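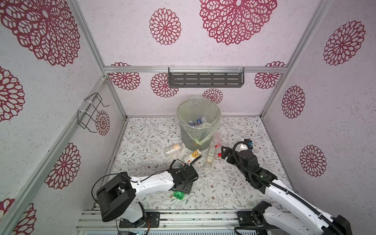 Collection for the waste-sorting task at the Tarnham site reached 780 accepted episodes by the close of this period. All episodes are recorded by teleoperation with both arms, starting from a varied layout of containers on the floor mat. Layouts now mix sizes and materials in one episode, so a red-capped plastic bottle on its side may share the floor with a small glass jar and an upright glass bottle. The glass items remain the slowest to grasp, and operators are asked to approach them with the nearer arm only.

Review was carried out by Tâm Hầu and Niall Pollock. Of the last batch of 96 episodes, 11 were rejected: seven for dropped frames on a wrist camera, four for an operator pause longer than the limit. Rejected episodes are kept on the Hiltard server but excluded from training. 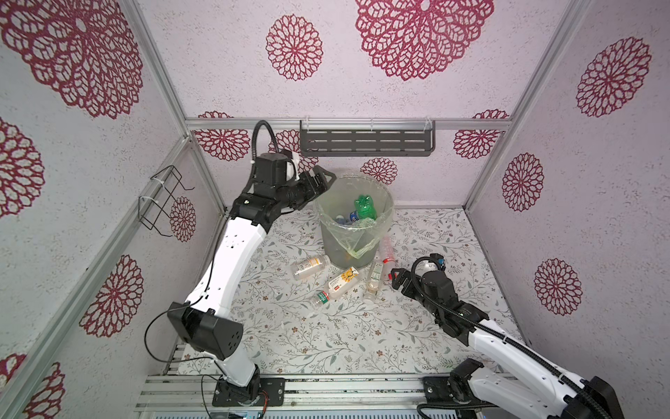
Figure 2. Two-arm cell with lined wastebasket, left gripper over the rim, bottles on the floor mat.

The bin liner is a recurring source of variation. Its folds differ between episodes, and the first policy trained on the August data tended to stop short of the rim. Trí Đàm has added liner position to the episode notes — this will let us split results by liner state in the next evaluation.

Remaining work: 90 further episodes with the wallpaper changed, then a retrain. Mwanahawa Bakilana will send the revised operator schedule by 10th March. No change to the budget is requested.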